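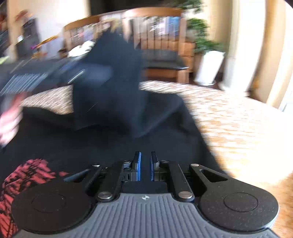 Cloth handling on a carpeted floor with the Floster hand-held gripper.

Floster Hand-Held Gripper
Product no. 2664
Supplier: Cluris

Floster is a two-finger gripper carried by a person and used to record household work for the training of robot arms. It is supplied to laboratories and training centers studying whether machines can take over chores in the home.

Present capability
Cluris does not offer Floster as part of a finished household robot. Arms trained on its recordings can move a single towel from one known place to another. Sorting a mixed pile, turning a sleeve right side out and folding on a soft surface still require a person. Customers planning unattended laundry work should not order on that basis.
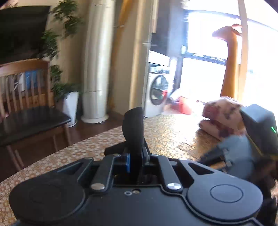
Page last changed: 2026-09-07

Work at a covered table is treated separately from work on the floor. A gripper can take hold of the tablecloth together with the item lying on it, and trained arms do not yet tell the two apart reliably.

Supplied with each order
Gripper, 2 sets of finger pads, printed handbook
Optional: Vudanine recording software, product no. 3945

Loan units are available to teaching institutions for 6 weeks. Applications for the next loan period closed in August. Technical inquiries should be addressed to Aoife Quinlan, and loan inquiries to Darragh Lenihan at the Moriarty office.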